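To: Stallutis staff list
From: Thenmozhi Rajan, Operations and Staffing
Subject: Re: [stallutis-staff] Picking arms in the returns hall: questions from the sorting benches

Dear colleagues,

Thank you to those who wrote in after the notice in July, and in particular to the sorting benches at Famham, whose joint message I quote in full so that staff at Ikthorpe can read the questions alongside the replies.

> From: Sorting benches, Famham
> Subject: Picking arms in the returns hall
>
> We have read the notice about the picking arms and talked it over at
> the end of the early shift. Before the consultation closes we would
> like written answers to the following.
>
> The notice says that "manual sorting of mixed small goods will be
> reduced". It does not say by how much, or what the people who do it
> now will be doing instead. There are 46 of us across the two shifts.
> Several have been on the benches since the hall opened and were hired
> for that work and no other.
>
> We would also like to know who is expected to clear a stoppage. If an
> arm drops something or cannot pick it up, we assume one of us will be
> called over. Is that on top of our own bench, and does it count
> towards the hourly rate?
>
> Lastly, the benches are where new starters learn the stock. If the
> easy items go to the machines, what is left for them to learn on?
>
> We are not against the arms as such. Nobody here will miss picking
> scourers out of the bottom of a bin at six in the morning. But we
> want to know where we stand.

I shall take these points in the order in which they were raised.

On the amount of work concerned, the arms will be used for one stream only, namely loose household goods that arrive unboxed and mixed. At Famham this stream comes to 900 bins in an ordinary week. Boxed returns, clothing, glass and anything marked for inspection will stay with the benches. The arrangement agreed with Bošković, who are supplying and fitting the equipment, is that the arms will take on 40 per cent of the mixed stream by the end of the first stage. Any increase beyond that figure will require a fresh consultation. It will not be introduced by a change to the rota.

The mixed stream was chosen because it is the part of the hall that produces the most complaints of sore wrists and backs, and because it is the hardest to staff on the early shift. It is also, as those who do it will know, awkward work. A single bin may hold scrubbing pads, clips, small packets and pieces of foil, some lying flat against the floor of the bin and some tucked into a corner, and each has to be lifted out and placed separately.
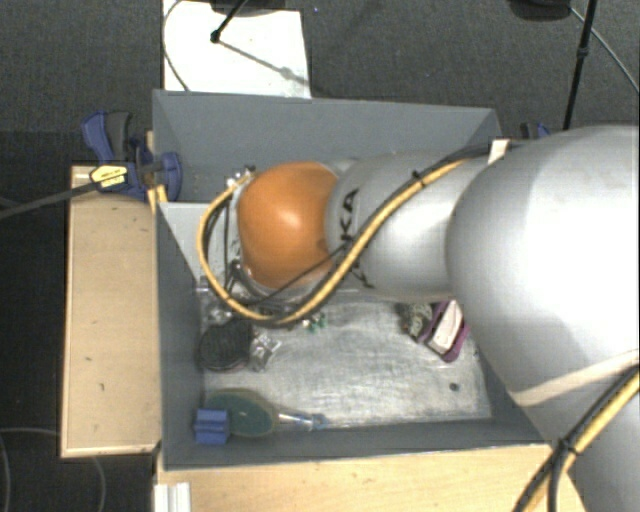 Management accepts that a machine will manage some of these items less well than a practised sorter. Flat and very small goods are expected to cause the most difficulty. For that reason every bin handled by an arm will be checked by a member of the bench staff before it is released, and the time allowed for that check has been written into the plan.

On posts, I can confirm that no one now employed on the benches at either site will be made redundant as a result of the first stage. The 46 posts at Famham will remain. What will change is the content of some of them. Staff who wish to do so may apply for the new duty of cell attendant, which covers loading bins, carrying out the release check and dealing with stoppages. The duty will be paid at the inspection rate for every hour worked on it. Those who prefer to remain on ordinary bench work may do so, and a decision not to apply will not be recorded or raised at review.

On stoppages, the answer is that bench staff will not be called over. Stoppages are the responsibility of the cell attendant on duty. An attendant will not be given a bench to run at the same time, and no hourly rate will apply to the post. Under no circumstances should anyone other than a trained attendant or an engineer reach into a bin within the guarded area, even where the arm has come to rest. This applies equally to shift leaders, and to me.

Attendants will receive 20 hours of training in paid time before working alone. The first part will be given by Bošković and the remainder on the floor, alongside one of our own engineers. Two members of the Ikthorpe team have asked whether part-time staff are eligible. They are, and their training will be arranged within their usual hours.

The question about new starters is a fair one and had not been properly considered when the notice was drafted. It is true that loose household goods have been the usual place to begin. We now propose that a share of the mixed stream be kept aside for training at each site, and that it should not be sent to the arms however busy the hall may be. The size of that share has not been settled. I should be grateful for the views of those who do the teaching, who are better placed than this office to say what a new colleague needs to see in the first weeks.

One matter was not raised by the benches but has come up in separate messages. The arms will keep a record of picks made and picks missed. This record will be used to adjust the equipment. It will not be used to compare the output of individual members of staff, and it will not be matched with clocking-in times. The same undertaking will appear in the written agreement, together with the terms set out above on posts, pay and training.

Replies may be sent to this list or to me directly. Anyone who would rather not put a comment in writing may ask their shift leader for a private meeting, and I will attend at either site. The draft agreement will be circulated once comments have been read, and the union representatives will receive it at the same time as management.

Yours sincerely,

Thenmozhi Rajan
Operations and Staffing
Stallutis

--
You are receiving this message as a member of stallutis-staff.
To change how you receive messages, write to the list owner.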